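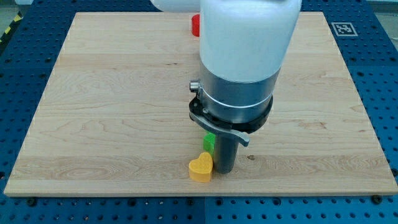

Publish the Failures: A Case for Open Planning Logs

Position paper, Hudex Software Group
October 3, 2019

Motion planning software is usually judged by its success rate. A planner is given a set of problems, it solves a share of them within the time allowed, and the share is printed in a table. The Hudex Software Group has reported its own work this way for several years. It is our view that the practice should change, and that any group publishing a success rate for a manipulation task should also publish the full log of the attempts that failed.

Our reasons come from experience. In July we compared two versions of our tabletop planning software at the Wasidham laboratory. Each version was given 2000 planning requests, all of them short moves of a tool close to a board with small blocks standing on it. The older version failed on 356 requests. The newer version failed on fewer, and under our usual rules that would have been the whole of the report. When the logs were read line by line, however, we found that the newer version had traded one kind of failure for another. The older software gave up early and said so. The newer software returned a path that passed its own collision check, and the path was then refused by the controller because the wrist would have had to turn faster than its limit allowed.

To a reader of the table these are the same event. To the person who must run the cell they are very different. A planner that reports no solution can be asked again with a different starting guess. A planner that reports a solution which the controller will not accept leaves the system waiting between two pieces of software, each of which believes it has done its job.

Perception makes the matter harder. The pose of a block is an estimate, and so is the position of the camera relative to the table. Our software adds a margin to each shape before planning. If the margin is large, the gap between two neighboring blocks closes and the planner finds no way in. If it is small, the planner succeeds and the risk moves to the hardware. A success rate given without the margin tells the reader very little, and we regret that our own earlier reports left it out.

Two objections are often raised. The first is size. Our complete archive from the Pirzada planning library holds 3453 failed requests, and each record includes the scene, the joint limits, the random seed and the reason code. Compressed, the archive is smaller than many of the videos that groups already post with their papers. The second objection is that failure logs can be misread, or used unfairly in comparisons between suppliers. This is a real concern — our colleagues at the Travdale office have raised it more than once — and we do not believe it can be removed entirely. A short note on how the requests were chosen would reduce it.

There is also a cost that deserves a plain statement. Reason codes must be agreed on before the logs are worth sharing. At present our planner, our collision checker and our controller each use their own list, and the word "timeout" has three meanings across them. Bringing these together has taken more staff time than we expected, and the work is not complete.

We therefore propose a modest first step. Each published result should be accompanied by 50 failed requests, drawn at random, in a form that another group can load and run again. The seed used for the draw should be stated. Hudex will follow this rule for all reports on the Pirzada library, beginning with the next release, and the July comparison will be reissued in the same form.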